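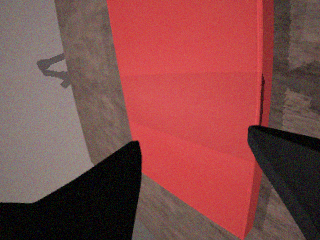 Ticket 295 concerns the label printer in the Prallent stockroom, which prints every third shelf label blank. It does not print every third label badly, or faintly, or with the barcode sliding off the side. It feeds a clean white rectangle, pauses as if waiting for applause, and goes on to the next one. My first theory, written on the morning I still had theories, was that the template had gone wrong when Leen Qaisi changed the "aisle full" marker to solid red, the same sort of coral-red as the front of the tall block in the render, with a darker red down the side. The printer is black and white only. I thought it might be objecting.

Opened by: Leen Qaisi
Assigned to: Igor Machala (me)
Priority: Normal, then High, then Normal again after lunch

Entry 1
Turned it off and on. Blank label. Turned it off, had a coffee, turned it on. Blank label, but I felt better.

Entry 2
Put the old marker back in the template. No change. Apologized to Leen in writing, at her request. The red marker is back in as of this entry and converts to gray at the printer like everything else.

Entry 3
Swapped the label roll. The old one was from Sabbagh, 1000 labels, gap type. The new one is also from Sabbagh because that is what we have in the cupboard. Ran 17 test labels. Numbers 3, 6, 9, 12 and 15 came out blank. You can't say it isn't reliable.

Entry 4
Nabil Mansour asked whether we could send two dummy labels and then throw away the third. I explained that the third is the one that is blank, so we would be throwing away the blank and printing two dummies. He said he would think about it some more.

Entry 5
Ran gap calibration from the front panel. Hold Feed until the light blinks twice, let go, watch it spit out labels. It finished and reported success. Printed three. Third was blank. The success message is now something I take personally.

Entry 6
Printed from Eduard Oravec's laptop instead of the stockroom PC. All labels fine. Printed from the stockroom PC. Third one blank. So the printer is innocent and I have spent most of a day being rude to it.

Entry 7
Compared drivers. Eduard is on the current one. The stockroom PC has the same one, but the queue is set up with a saved preset called "Bustunau", left over from when we shipped to the Bustunau depot and their pallets wanted two labels and a spacer. Two labels and a spacer. I read that line several times.

Entry 8
Deleted the preset. Printed a full aisle. No blanks. Printed another aisle in case it was being polite. No blanks.

Entry 9
Bilal Atallah reports that his labels from the Lusia handheld still have a blank every third one. The handheld keeps its own copy of the presets and pulls them at login. He had not logged out since the spring – had him log out and back in. It took a password reset, which is ticket 296 and not mine.

Entry 10
Bilal confirms clean labels from the handheld. Leen confirms clean labels from the PC and would like it noted that it was never the red.

Fix: on the stockroom PC, open printer preferences, then Presets, and delete "Bustunau". Log out of every handheld and log back in. Do not recalibrate, it won't help and it eats labels.

Status: Resolved, 22 August 2025. Nabil has asked for the blank labels. He says they're good for notes.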